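Wednesday, September

Humidity test on the Dravville paper stock, second try. Chamber held at 47 percent from 9:15 on. Weighed 15 strips before lunch, then again at four. Teguh thinks the balance drifts when the door opens — moved it to the back bench.
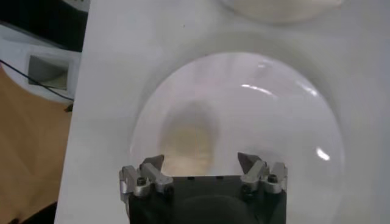
Clear dome on the white surface, tan piece under it.

Strips from the Hatero batch gained more than the Saragih ones. Thierry wants 300 g weights for the flatness check. Ask him which set. Still need to relabel the folders and log the afternoon weights.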